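In defence of the bare table

Tipene Pryor
January 24, 2024

A table is the easiest surface in the house to lose. Ours went the usual way. First it was the mail, then a bag of library books, then a jar of screws from the Whitelaw bookcase that I was going to deal with on the weekend. By October we were eating on the couch with plates on our knees, and I had stopped noticing.

I don't think the answer is more storage. I bought a Drotitz sorter for the mail and it filled up in nine days, after which the mail went back on the table and the sorter sat next to it. A tray gives clutter an address. Most of what lands on a table needs to be dealt with or thrown out, and a container lets you put off both.
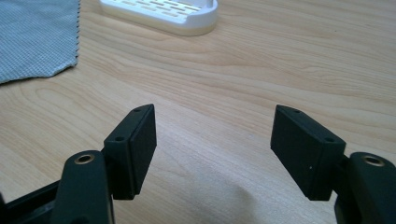
What worked for us was a dull rule. The table gets cleared after supper, down to the wood, and whatever is on it goes back to its own room. No centrepiece, no runner, no fruit bowl. My sister says it looks like a rental. She may be right, but I can sit down with my coffee in the morning without shifting anybody's homework.

Pale wood helps, I'll admit. Crumbs and pen marks show up on it, and so does a single envelope left lying there. I used to count that against light-coloured furniture and now I'd choose it on purpose. Our old table was nearly black and could hide a week of toast.

People with small kitchens will say they need the space, and some do. If the table is also your desk and your workbench, it's going to have things on it during the day. I'd still clear it at night. It takes less time than the dishes, and the kids can do most of it while the kettle boils.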